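A Day at the Panicker Studios Open Day

I've been going on about this to anyone who'll listen, so I may as well write it down. Panicker, the little film studio out past the rail yards (yes, the one in the old biscuit factory), opened its doors to the public in January and I went along for the whole day. Eighteen dollars at the gate, which got you a lanyard, a map that was wrong in two places and a seat at the afternoon screening. I'd have paid double!

I got there just before ten and the queue was already back to the bike racks. Mostly film students, a fair few retirees, and one family who I think had mistaken it for a theme park. They split us into groups by the colour of our lanyards and I landed in the green group with Keith Lightfoot, who's been a gaffer for longer than I've been paying tax. He had a big voice and a bad knee, and we took the stairs at his pace, which suited me fine.

The main stage

Studio One is smaller than you'd expect. It used to be the packing floor, and it still has a drain down the middle that they've boarded over and painted black. There was a half-struck set in there from Hiltance, the short they finished shooting just before Christmas, and we were allowed to walk right through it. A kitchen, a hallway, and a front door that opens onto a brick wall. I kept touching things. The kitchen bench was real but the oven had no back, and the window light came from one enormous lamp on a stand with a bedsheet's worth of fabric stretched in front of it.

Keith did a demonstration where he took us from breakfast to dusk in four minutes, just by dropping the lamp and swapping the gels. The students were all filming it on their phones. I asked how long a change like that takes on a proper shooting day and he said forty minutes if everyone likes each other. The short itself was shot across 19 days, mostly at night, with the neighbour's dog getting into the sound more than once (you can hear it in the finished cut if you listen during the phone call, and now I can't stop hearing it).

We also got a quick look at the sound booth, one group of six at a time. It's lined with old mattresses behind the nice grey panels. Very glamorous.

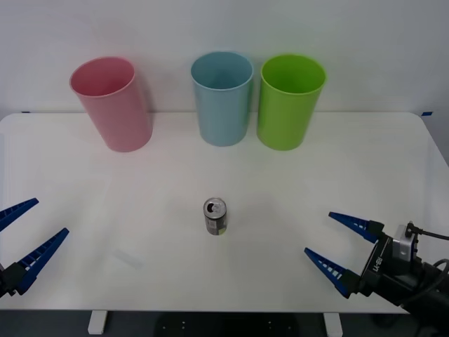
Props, costume and a lot of shelving

This was the bit I'd come for. I did amateur theatre for years and spent most of it painting chairs, so a props store is my idea of a good time. Panicker's runs the length of the building on the upper floor, with shelves to the ceiling, and everything gets a paper tag with the production and the scene on it. Telephones from every decade. A whole bay of suitcases. A rack of fake letters, all properly written out by hand, including one that somebody had clearly got bored with halfway down, because it turns into a recipe for pumpkin soup.

The woman showing us around talked about continuity, and I could have listened to her for another hour. If an actor drinks from something in a wide shot, it has to be at the same level in the close-up, even if the close-up's filmed three days later. She keeps a notebook for each production and she passed around the one from Ditov, which was a two-hander set in a ferry terminal. Pages and pages of it! Sleeve rolled, sleeve down, bag on left shoulder, bag on right. There was a page for a single sandwich.

She said new people always want to buy more stuff, and what they really need is duplicates of the stuff they've got. For the ferry film they went through 200 identical tickets, because the lead had to tear one up and he was never happy with the tear.

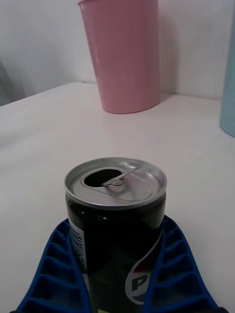 Costume was next door and a bit of a squeeze. I'd hoped to see the coats from the ferry film, but they were away being cleaned. We did get to see how they age a jacket, with a cheese grater and a tea bath and a good deal of walking on it. My neighbour in the group asked if they'd do her husband's suit while they were at it.

Lunch was a sausage sizzle in the car park. Three dollars, onions extra, and the onions were worth it. I ended up sitting on the kerb with two second-year students who'd driven four hours to be there and wanted to know if Keith ever took on trainees. They went and asked him. He took both their numbers, so fingers crossed.

The screening

At half past two we all piled into the theatrette for Plovidov, the newest of their shorts, which had only been shown at one festival before this. It's about a swimming teacher who goes back to the town pool the week before it's filled in. No big speeches, hardly any music. The actor playing the teacher is on screen almost the entire time and I didn't look at my watch once. A couple of people sniffled. One of them was me.

The Q and A afterwards ran long, mainly thanks to a gentleman who had more of a comment than a question (there's always one), but the director was lovely about it. She said they'd only been given the pool for a few days before the diggers arrived, so the cracks in the tiles and the dead leaves were all as they found them. The programmers have been in touch from a couple more festivals and she's hoping for a local cinema run before winter, probably paired with Hiltance.

A few practical things if you're thinking of going next time. Park on the street behind, not in the car park, because the sizzle takes up half of it. Wear flat shoes. The café closes at two. And book the props tour when you buy your ticket, as the green group only got in because the orange group went to lunch early.

I've put my name down for their mailing list and I've already dug my old paintbrushes out of the shed.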